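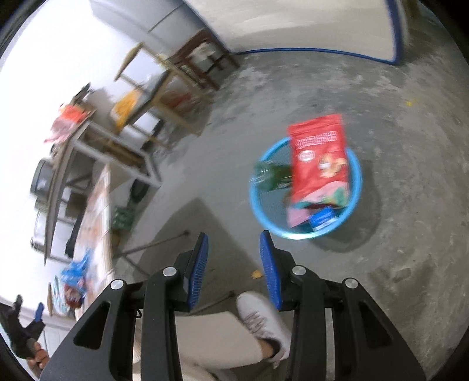
I've spent most of the spring on one question, which is how much of a hand-held gripper demonstration you can throw away before the policy trained on it gets worse. My guess going in was that the approach mattered most, then the grasp, and that everything after the fingers opened was dead weight. Trash pickup looked like a good place to test it. The items are all different, nothing is fragile, and the target is easy to define: a round bin with a light-blue rim, sitting on a concrete floor, and whatever ends up inside it. A big red snack pouch that lies across the opening is a different case from a small packet that sits down inside, and that difference ended up being most of what I learned.

The setup first. We had 600 demonstrations, all recorded with hand-held grippers in lived-in rooms with the clutter left where it was. The task was always the same: pick up a piece of packaging and put it in the bin. I call the dataset Sovura because it needed a folder name. The training code is Joltden, which I've written about before, and I didn't change anything in it for this. Same image size, same action horizon, same learning rate. The only thing that changed between runs was where each demonstration got cut.

I trained 7 versions. One used the full recordings. Three had the start trimmed by different amounts, and three had the end trimmed. For the end trims, the mildest kept a short stretch after release, the middle one stopped right when the fingers were fully open, and the harshest stopped as soon as they began to open. I ran each policy on the arm with the same set of objects and the same bin positions, marked with tape so I could put things back.

The start trims did very little. Even the harshest one, where the gripper is already close to the object in the first frame, cost less than I expected. The policy was slower to find the item when the arm began far away, and it sometimes wandered over the table first, but it got there. I think the wide view helps. You can see so much of the room from the wrist that the object is nearly always in there somewhere.

The end trims were a different matter. With the full recordings the policy got the item into the bin in 68 percent of trials. With the mildest trim it was close enough that I wouldn't argue for a difference. The other two dropped hard, and the harshest one was bad enough that I checked the data loader twice for a bug. There was no bug.

What it was doing was letting go early. The arm would carry a bag toward the bin, get near the rim, and open the fingers while still moving. Small packets mostly survived this. Large pouches and bottles didn't, because they would catch the rim and tip outward. Watching the rollouts back to back, I noticed that the full-data policy paused over the bin before opening, and stayed there for a moment after. The trimmed ones had no pause on either side.

My explanation is that the frames after release are the only ones where the model sees the item in the bin and an empty gripper above it. Take those away and the last thing it knows is fingers starting to open, with not much to say where that should happen. The action chunks near the end of each episode also get padded when the recording stops, and the padding repeats the last action. If the last action is "opening," then you've taught it to open a lot. I should have thought of that before training anything.

To separate the two ideas I ran the harshest trim again with the padding masked out of the loss. That got back part of the drop but not all of it. So the padding is real and the missing frames are real, and I can't give a clean split between them from one run.

Some things I didn't control well. The objects in the tests were fewer than the objects in the training set, and large pouches were overrepresented because I had a lot of them. I also moved the arm between the start trims and the end trims to get at a loose cable. I recalibrated after, and reran the full-data policy in the new spot, and the number held up, but I'd still prefer to have done it all in one place.

There's also a labeling problem. Is a bottle that rests across the bin, with one end over the rim, in the bin or not? I counted it as a success if it stayed put for 2 seconds after the gripper left. Somebody stricter would get lower numbers for every version.

For now I've changed our recording instructions in one way. Hold still over the bin after you let go, then back off slowly, then stop recording. It makes each demonstration a bit longer and people forget to do it. I've also started trimming the starts by default, and training runs are shorter for it.

Next I want to try the same cuts on Trummer, the drawer task, where release happens in the middle of the episode and there's still a drawer to close. The padding shouldn't matter there. I'll post the numbers when the runs finish, probably in June.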